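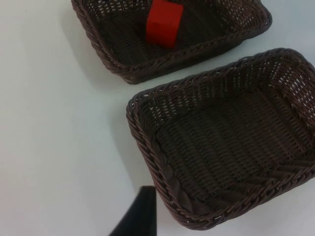
Witell to Open Larger Store and Weekly Craft Classes in Flirnirham

FLIRNIRHAM – Home storage retailer Witell will move its Flirnirham store to a larger space on Gokton Street in June, the company said Monday. The new store will carry 389 items, including baskets, trays, shelf bins and drawer dividers, and will have a separate room for classes and repairs.

The current store on Mill Road will stay open until the day before the move. Gift cards and store credit issued there can be used at the new address, and orders placed for pickup will be transferred without any action by the customer.

Witell opened in Flirnirham as a market stall selling baskets and kitchen linens. It moved indoors two years later and has been on Mill Road since then. The Gokton Street building was last used as a shoe store. Work on the floor, lighting and rear entrance is being done by Ghorbani, a local contractor.

"We ran out of room on Mill Road a long time ago," said Rajitha Fakir, store manager. "Customers had to ask us to bring things out from the back. At Gokton Street they can pick up a tray, look at the underside and see if it fits the shelf they measured."

The sales floor will be arranged by room of the house, starting with entryway and kitchen. Large floor baskets and lidded hampers will be kept along the back wall. A cutting table for shelf liner will be next to the register.

Last year the store took in 1,917 items for repair, most of them baskets with loose rims or broken handles. Repairs will be accepted during all store hours after the move. Items do not need to have been bought from Witell. Staff will give a price before any work begins, and small rim repairs are normally ready within a week.

Classes will be held in the evening from 6:30 p.m. to 8:30 p.m. and will cover basic weaving, handle replacement and care of natural fibers. The first series has 71 places. Materials are included in the fee, and participants should be 16 or older.

The first 300 customers at the new store will receive a free cotton shelf bag.

Parking is available behind the building, with step-free access through the rear entrance. Class registration opens at the Mill Road store two weeks before the move.

Media contact: Rajitha Fakir, Witell, Flirnirham

Last updated: June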